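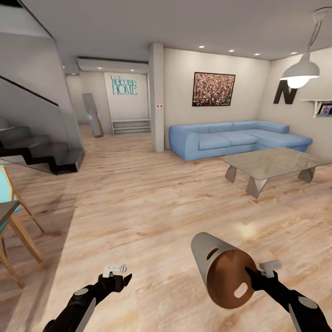 Coastal Water Quality and Seagrass Recovery, Cletedska Bay
Interim progress report to the Joubert Fund

Reporting period: January to June
Grant stage: second of four

1. Summary

Work is on schedule in three of the four work packages. Replanting at the Dremedport site was completed in May. Nutrient sampling continues at all stations. The mooring survey is behind plan and will need an extension to September – see section 3.

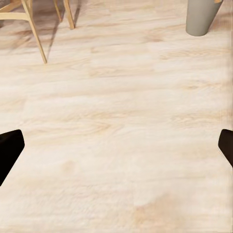 Report prepared by Trygve Eide, project lead

2. Work completed

Seagrass. A total of 746 seed bags were laid in two blocks north of the Dremedport breakwater, at depths between two and four metres. The blocks are marked with corner buoys and have been notified to the harbour office. First shoot counts are due in August. No results are claimed at this stage.

Water sampling. Samples were taken every fortnight at the river mouth and at the outer stations. Nitrate, phosphate and turbidity were recorded on each visit. One run in March was lost to weather and was not repeated. Samples now reach the laboratory within 72 hours, as required by the grant conditions.

Data. Readings are held in the Staltar database. Entries up to April have been checked against the field sheets. May and June are still to be checked.

3. Delays

The mooring survey was planned to cover 200 moorings. Only the inner harbour has been finished, as the survey boat was out of service for most of April. Owners of swinging moorings over existing seagrass have been written to, and replies are being logged.

4. Budget

Spending is below forecast, mainly on boat hire. We ask that the unspent sum be carried forward to the next stage. A further 30 sample kits have been ordered from the existing consumables line.

5. Next period

Shoot counts at both blocks.
Remaining moorings surveyed by the end of September.
Checking of May and June readings.
Draft map of seagrass extent sent to the Fund for comment in October.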